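29/05/2018

I promised a few of you in the comments that I'd write up the Restgate trial once I'd had a proper go at it, and then I let it slide for so long that the trial ran out and I had to pay for it. So now it's my own money talking, and you can weigh what follows with that in mind!

For anyone new around here, Restgate is a subscription that gives you a simulated robot arm and a big library of household stuff to practice on. You pick a setting (kitchen counter, desk, bed, garage shelf), tell it how messy you want things, and it makes you a scene. Then you write or record the moves, and it plays them back with the physics switched on. The hobby plan is 36 dollars a month and comes with 3,000 objects, and I went for it in February after my friend Noman Minhas wore me down over the course of several very long lunches. He has been using it far longer than I have and is a much more patient person.

My pet project is called Mornorer, which is the name I gave to a pile of scripts that are supposed to tidy a bed. You know, pick things up, put them somewhere better. I chose the bed setting because a rumpled sheet seemed like a fair test, and because I have never in my life seen a bed in our house with nothing on it. I left the object picker on "surprise me," which is how I came to spend an entire evening on a plaid barrel. 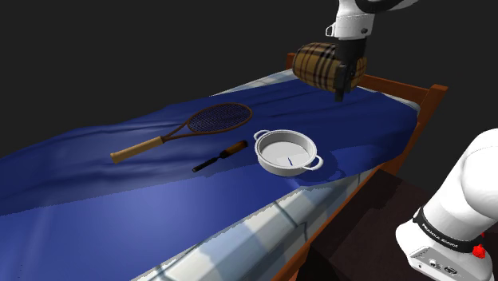
**What I liked: the grabbing**

I was all set to grumble about the gripping and I can't. The barrel is round and awkward, I went at it with two skinny fingers across the middle, and there it is, up near the headboard with the racket, the chisel and the white pot still lying on the blue sheet. The arm model is a Franka Emika, name on the base and all, and I like that they give you an arm that people in labs would recognize (my own desktop arm is a much humbler creature, with one joint that squeaks).

The sheet is lovely too. I know that's a silly thing to pay for, but the wrinkles make me want to keep going in a way that a flat gray table never did. You can turn the rumpling up or down with a slider, and I keep it fairly high.

The object library is a mixed bag. The tennis racket has proper strings you can see the sheet through, and whoever made it deserves a nice dinner. Other things are plainer, and the search box is hopeless. I typed in "pan" and got panda, panel and a pair of pants before anything you could cook with.

Noman asked me how it compares with Ullinard, which I used all last year. Ullinard is cheaper and starts up faster, and its manual is much better written. Its cloth, though, behaves like cardboard, and I gave up on beds there altogether. If you mostly stack boxes, stay with Ullinard and save yourself the difference. There's also the Vasić add-on pack, which adds 2,000 more objects to Restgate and costs extra. I've tried the free sampler and it's nice enough, but I'm nowhere near finishing with what I already have.

The thing I'd been most curious about was the close view. You can bring the view right down by the fingers, which helps enormously when you're trying to work out why a grab keeps going wrong, and I've used it more than everything else on the menu put together. It does show you where the modelers saved their effort. Take the big white dial: the rings around it are nicely stepped, but the knob face in the middle goes a bit faceted once you're this near, and the blue pointer is a plain little wedge. I don't mind. I'm looking at where my fingers are, on either side of it, and that part is perfectly clear. 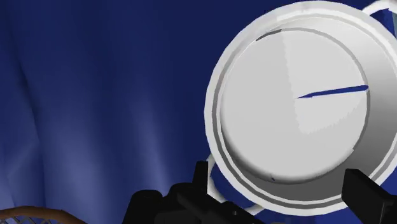

## Would I keep paying?

Yes, for now. I've put in 70 hours by the timer in the corner, which my family would tell you is a low figure, and Mornorer is getting better at choosing where to come down on a thing. It still has terrible taste in where to put things afterward. That's my code, and I can't blame Restgate for it.

If you do sign up, turn off autosave before your first session. It pauses for a second every time it writes, and I lost most of a morning thinking my scripts were stuck. The setting is under Account, for some reason, right below the billing address.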